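Robot teaching by demonstration

From Podville, the reference work on automation

Robot teaching by demonstration is a group of methods in which a person shows a robot how to carry out a task, and the record of that showing is used to produce the robot's later behaviour. The person may move the arm directly by hand (kinaesthetic teaching) or may drive it from a distance by means of a second device (teleoperation). The methods are used where a task is hard to write down as a fixed program, for example when objects vary in shape or when their position changes between attempts.

Terminology

A single recorded attempt is called a demonstration or an episode. The person giving it is the demonstrator or operator. A set of episodes covering one task, together with its instruction text, is a task set. The learned rule that maps sensor readings to arm commands is called a policy. In older industrial usage, "teaching" referred only to the storing of fixed positions, which the arm then visited in order, and the two senses are still sometimes confused.

Teaching by hand

In kinaesthetic teaching the motors are set to cancel the weight of the arm, so that it can be pushed with little force. The operator guides the gripper along the wanted path while the joint angles are stored at a fixed rate. No separate control device is needed, and the operator feels contact between the gripper and the object directly. The main drawback is that the operator's hands and body often enter the camera view. Guiding two arms at once is also difficult for one person.

Teaching by remote control

In teleoperation the operator moves a leader device and the robot, called the follower, copies the movement. Leader devices include a smaller or identical arm, a hand-held controller, a glove and a six-axis mouse. A leader arm with the same joint layout as the follower allows joint angles to be copied without further calculation. A hand-held controller gives only the position and direction of the hand, and the joint angles have to be solved for.

Delay between leader and follower affects the quality of the record. Operators tend to slow down or move in short steps when the delay is noticeable, and a policy trained on such episodes will usually reproduce the pauses.

Workspace

Household tasks are commonly recorded on a table fitted with everyday objects. Some of these take part in the task and others serve as background. Drawers are a frequent choice, as opening one requires the gripper to find an edge or slot, hold it and then pull along a straight line.

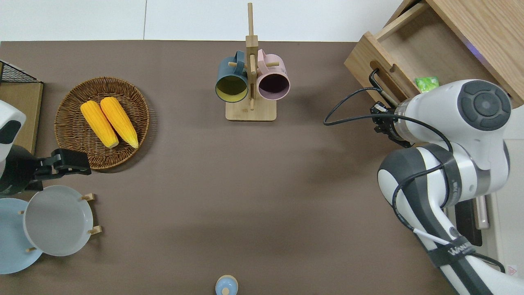
Tabletop workspace with two arms, a mug tree, a plate rack and an open drawer unit.

Object positions are normally changed between episodes. If the drawer unit stands in the same place every time, the policy may learn the place and ignore the drawer. The usual practice is to mark out an area and move the unit within it, at varying angles, while keeping it inside the reach of the arm.

Recording

An episode contains joint positions, gripper opening, commanded values and video from one or more cameras. Head-mounted and wrist-mounted cameras move with the robot. A fixed camera beside the table gives a view that does not change when the arm does, and is useful for later checking. All streams must share one clock.

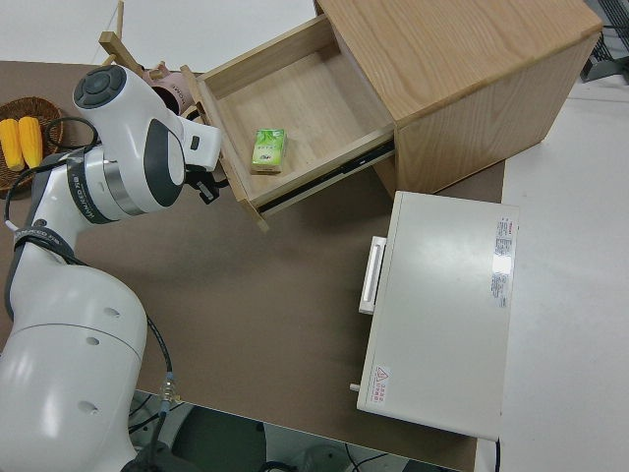

Episodes are checked before training. Those with dropped frames, a lost grasp or a long idle period at the start are cut or removed. Failed grasps followed by a successful second attempt are often kept, as they show the policy how to recover.

The Skunstead drawer set, compiled by Els Willems and Jelle Baert, is a small example of this procedure. It consists of 2530 episodes, of which 217 were rejected at checking. Recording was done in blocks of 20 episodes, after which the objects were moved. The set was stored in the Himix format, which keeps video and joint data in separate files.

Limitations

The policy can rarely exceed the skill of its demonstrators. Differences between operators, such as approaching a handle from the left or from above, may produce an average movement that matches neither. Small errors build up during a run and can take the arm into positions absent from the record.

See also

Grajales method
Leader–follower control
Programming by waypoint

This page was last edited on April 4, 2026.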